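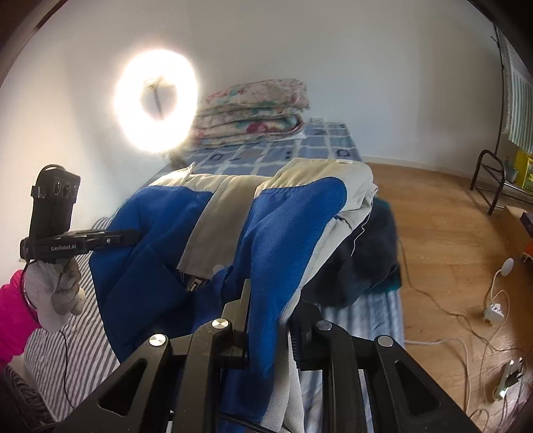 Kapitel 3
Beschaffung planen: Handgreifer, Roboterarme, Folgekosten

Lernziele: Bedarf beschreiben, bevor Angebote eingeholt werden. Anschaffungs- und Betriebskosten trennen. Einen Stufenplan aufstellen und gegenüber der Geschäftsleitung vertreten.

3.1 Ausgangslage

Der Betrieb Gastisholm bereitet getragene Kleidung auf. Sortieren, prüfen, falten, verpacken – alles von Hand. Das Falten soll langfristig ein zweiarmiger Roboter übernehmen. Projektleiter Patricio Benítez bekommt den Auftrag, bis Januar ein Budget vorzulegen. Auf dem Tisch liegen zwei Angebote: Brondum will gleich die komplette Zelle verkaufen, Dzene zunächst nur handgeführte Greifer mit Kamera, mit denen Menschen die Griffe vormachen.

Typischer Fehler an dieser Stelle: Preise vergleichen. Geht nicht, die Angebote enthalten verschiedene Dinge. Zuerst also die Frage, welche Aufgabe überhaupt gelöst werden soll, mit welchen Textilien, in welcher Umgebung.

3.2 Was im Angebot fehlt

Ein Greiferpaar ist schnell bestellt. Danach kommen die Posten, die in keiner Preisliste stehen:

Arbeitszeit der Bediener, einschließlich Einarbeitung
Handschuhe, Ersatzbacken, Kabel, Netzteile
Beleuchtung, Steckdosen, Kabelführung am Boden
Speicherplatz und Sichtung der Aufnahmen
Textilien in ausreichender Vielfalt – Jacken verhalten sich anders als Handtücher
Räume, auch gemietete

Benítez setzt für die Vorstufe 174 Arbeitsstunden an, verteilt auf 9 Wochen. Knapp gerechnet. Ausfälle sind nicht drin, Urlaub auch nicht, beides gehört in eine eigene Zeile und nicht in die Reserve.

Merke: Arbeitszeit ist Budget. Auch dann, wenn die Leute schon im Haus sind.

3.3 Kaufen, mieten, warten

Drei Wege, alle vertretbar. Kauf lohnt bei langer Nutzung und stabiler Technik. Miete, wenn unklar ist, ob das Verfahren für die eigenen Textilien taugt. Warten kostet ebenfalls, wird aber selten ausgewiesen. Im Fall Gastisholm fällt die Entscheidung für Miete der Handgreifer, Kaufoption nach der Vorstufe. Der Arm wird später ausgeschrieben, dann mit einer Leistungsbeschreibung, die auf eigenen Daten beruht.

Vorsicht bei Paketpreisen. Die Software Urkex ist im Angebot von Brondum enthalten, die Verlängerung der Lizenz aber nicht. Solche Punkte immer schrifltich klären, am besten vor dem Termin mit dem Einkauf. Auch die Frage, wem die Aufnahmen nach Mietende gehören.

3.4 Stufenplan

Stufe 1: Handgreifer mieten, Bediener schulen, Aufnahmen sichten.
Stufe 2: Auswerten, Bedarf neu beschreiben, Angebote einholen.
Stufe 3: Arm beschaffen, Probebetrieb, Abnahme.

Freigegeben werden zunächst 50 Prozent des Gesamtbudgets, der Rest erst nach Stufe 2. Abbruch muss jederzeit möglich sein, ohne dass gleich das ganze Projekt als gescheitert gilt – das vorher so vereinbaren, nicht hinterher. Die Kriterien dafür stehen im nächstem Abschnitt, die Kalkulationstabelle im Anhang.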